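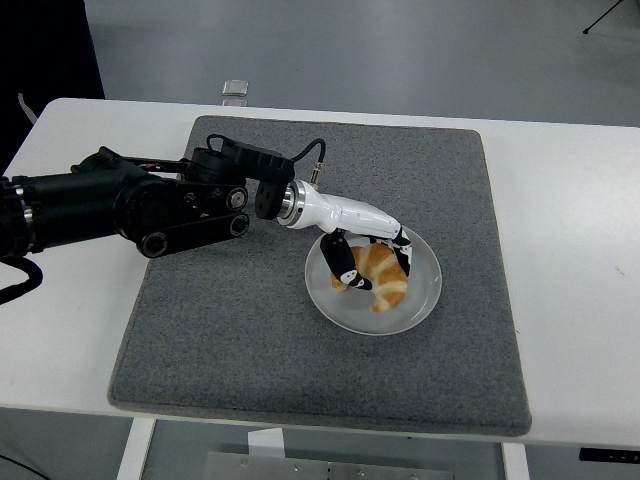

Cable rules for teleop arms, a thread, because I've been rewriting ours all week and I have opinions! The old Finbridge checklist had one line on it, "secure all cables," and I'd bet every person who signed it pictured something different. My first fix is that any cable crossing a moving joint gets its slack checked at full travel, both ways, before the hand goes anywhere near an object. Look at the one looping up over the wrist and plugging into the top of the white hand. A loop like that has to survive the worst wrist angle you allow, so the croissant pose is the easy case.

2/ Zeyu Dong pushed me to put a number on it and he was right (he usually is, ugh). So now we inspect every connector on the hand at 2,000 grasp cycles, plus any time the hand comes off the flange. Log it on the sheet. Initials, cycle count, done.

3/ Next up, object rules. Food items on the Hurnness bench get swapped every 8 hours, real or fake, same rule. I got pushback on the fake ones but crumbs and finger grease don't care what your prop is made of, and I don't want two procedures. 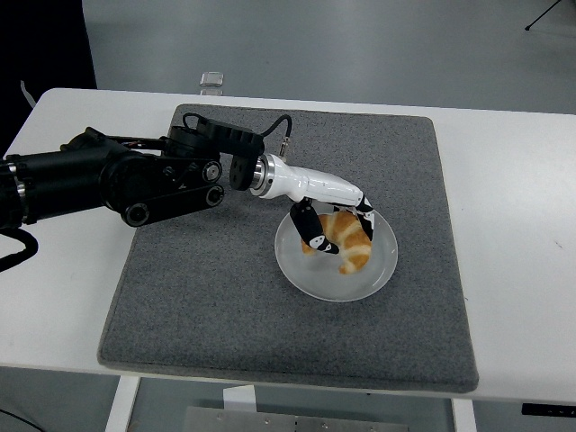 4/ Grip limits! Our draft says you set the force cap per object class before the session starts, and the operator can lower it but can't raise it. Soft stuff gets the lowest cap we have. With a finger on each side of a croissant and one of them pressing into the end, the plate underneath is part of the risk too, so the cap has to cover whatever the object is sitting on — I missed that completely in version one.

5/ Floor stuff, quickly. Loose cables on the floor get routed or taped before power-on. The Tralleck folks do theirs with 2 people, one walking and one reading the list out loud, and I'm stealing that.

6/ The whole draft is 34 items now and I want it shorter. If you run arms at Lau or anywhere similar, tell me which checks you skip when you're tired. Those are the ones I want to rewrite first.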